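What My Kitchen Throws Away: A Food Waste Diary

Intro to Environmental Studies, final project report
Romain Rey
November 10, 2024

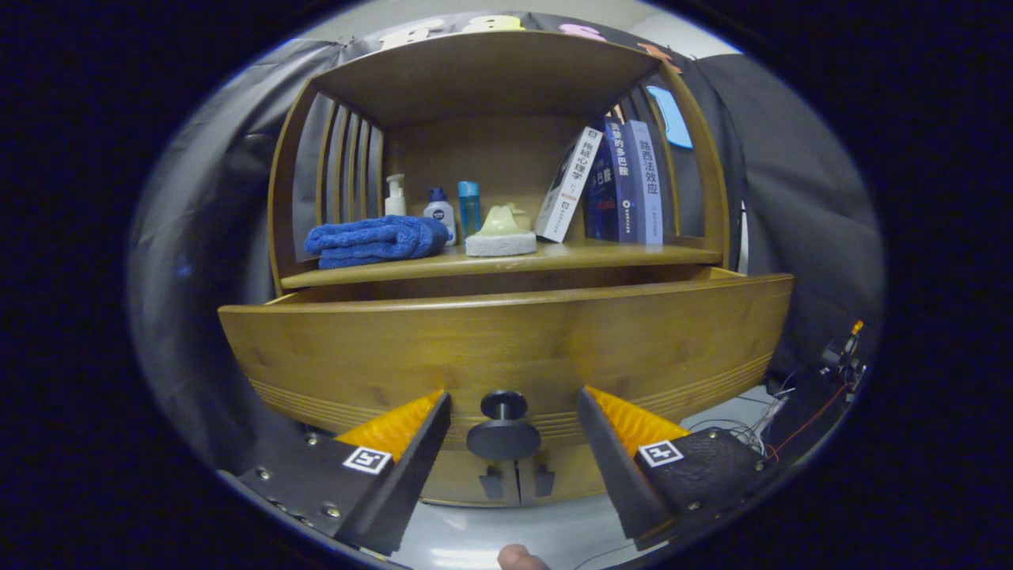
I picked this topic because I was sure I'd do well at it. I grew up with a grandmother who made soup out of everything, and I thought of myself as a person who does not waste food. So when the project list came around and "keep a household waste diary" was on it, I signed up fast and figured the hard part would be having enough to write about. Ha.

The assignment was to pick one kind of household waste, weigh it for 20 days, change something halfway through, and write up what happened. I live with my cousin Yaman in a second-floor apartment in Pravthorpe, so the household is two people, one fridge, and a freezer drawer that doesn't close all the way if you put a pizza in it. We both cook. Yaman cooks better than I do but makes more mess, and he has asked me to put in the report that he disagrees with that.

How I did it

I used a cheap digital kitchen scale and a plastic tub with a lid. Anything edible, or that used to be edible, went in the tub. Every night before bed I weighed it, wrote the number in a notebook, and sorted what was in there into groups: bread, cooked leftovers, fruit and vegetables, dairy, and "other." I didn't count things you can't eat, like coffee grounds, eggshells, banana peels and bones. My instructor suggested keeping those out so the numbers would be about choices and not about how many bananas we like.

There were some gray areas. Are broccoli stems food? I say yes. Yaman says no, and for the first couple of days he was putting them straight in the trash, so my early vegetable numbers are probably a little low. After that we agreed that stems count. Potato peels we left out, mostly so we could stop arguing.

Liquids were a pain. Sour milk can't go in the tub without making the whole thing disgusting, so I weighed the carton before and after pouring it down the sink. I forgot to do this once and had to guess from how full I remembered it being. That day is marked with a star in my notebook.

The first half

For the first stretch we weren't supposed to change anything, just shop and cook like normal. I tried really hard to do that, but I noticed right away that having to weigh stuff makes you weird. I ate a very sad yogurt one night purely so it wouldn't end up in the notebook. I think any study like this has that problem, and the real numbers from before I started were likely worse.

Even so, by the end of the first half we had thrown out a little over 4,000 grams of food. I added it up twice since I thought I'd made a mistake. Bread was the biggest group by far. We buy the big loaf from Firitz, the bakery near the bus station, because it's a better deal than the small one, and then we eat half of it and the rest turns into a brick. So it isn't a better deal at all! Next came cooked rice. Neither of us knows how to cook rice for two people. We both learned in big families and our hands just pour the amount our hands know.

Fruit and vegetables were lower than I expected, and nearly all of it was bagged salad. Dairy was basically that one carton of milk.

What we changed

My plan had three changes at first, but I talked to my instructor and she said if I did everything at once I wouldn't know what worked. That was fair, so I cut it to the bread and the rice.

For bread, we slice the loaf the day we get it and freeze half - flat, in a bag, so it fits in the stupid drawer. For rice, I put a line on a coffee mug with nail polish (borrowed from the neighbor, thank you) and that line is the rule. If you want more than the line, you have to ask the other person if they're going to eat it too.

I also wanted to try a list on the fridge of what needs to be eaten first, but I saved that for after the project so it wouldn't mess with the results.

The second half

It went better, though not in a straight line. Bread waste dropped to almost nothing except for heels, which Yaman won't eat and I forget about. Rice dropped too, apart from one night when we had friends over and the mug rule got ignored completely. Total for the second half was a bit more than half of the first.

The surprise was that vegetables went up. I think it's because Yaman's aunt in Wolusitz sent him home with a huge bag of zucchini from her garden, and there is a limit to how much zucchini two people can eat. We got through most of it, but 5 of them went soft before we could use them. I thought about leaving those out because we didn't buy them, but free food in the trash is still food in the trash, so they're in.

What I'd do differently

Twenty days is short. One bag of zucchini or one dinner party can push the numbers all over the place, and with a longer diary that would smooth out. I would also start in June, when we're both home more and cooking every day. This fall there were evenings when we both just ate on campus, and those show up as really good days in my notebook when really no one was in the kitchen.

I'd also write down prices. I only thought of it near the end, when I realized I had no clue what the bread had cost us. Weight tells you one thing, but a small piece of cheese costs a lot more than a big scoop of rice, and I think money would get people's attention faster than grams.

We kept the mug. The fridge list went up last week, and so far it says "salad" and, in Yaman's handwriting, "heels (Romain)."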